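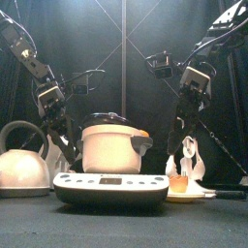 A white pressure cooker, with a kettle to the left and an orange cup to the right.

Pondeck Home Cooking Classes: spring progress report to the Irnel Fund

Dear Loan Mạch,

Thank you again for your patience while we got this written up, and for your kind note after the first month, which went up on the pantry door and is still there. We are now past the halfway point of the grant, and I'm glad to say the classes have settled into a rhythm that suits most people, even if the first few evenings ran very late (my fault, I planned a bean stew and forgot how long everyone likes to talk over the onions).

We have held seven classes so far. Mārtiņš Sepp teaches them, and he has moved the start to 5:30 so that people coming straight from work can eat with us. The group cooks from dried beans, rice, cabbage and whatever is cheap that week, and everyone takes home the recipe sheet and a portion for the next day. Dorin Mihăilă rewrote the sheets in larger type in April, with cup measures all the way through, and we hear far fewer groans about ounces now.

Of the $4,000 you awarded us, we have spent about $2,000, nearly all of it on groceries and the hall rent. Spice prices went up more than we had allowed for, so we have started buying cumin and paprika in bulk with the Bite lunch club next door, and that has helped a good deal.

The one piece of work that is behind is the recipe booklet. Ott Venckus has five chapters drafted, but the soup chapter keeps growing and we would like to test every recipe once more before it goes to print.

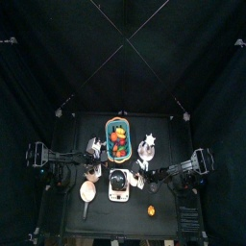 When will the recipe booklet be ready?

We plan to send it to the printer after the last class, once the soup recipes have been tested again, and the first copies will go to everyone who attended. Your copy will come in the mail with our final report and receipts.

With warm thanks,
Aigars Vanags
Pondeck Home Cooking Classes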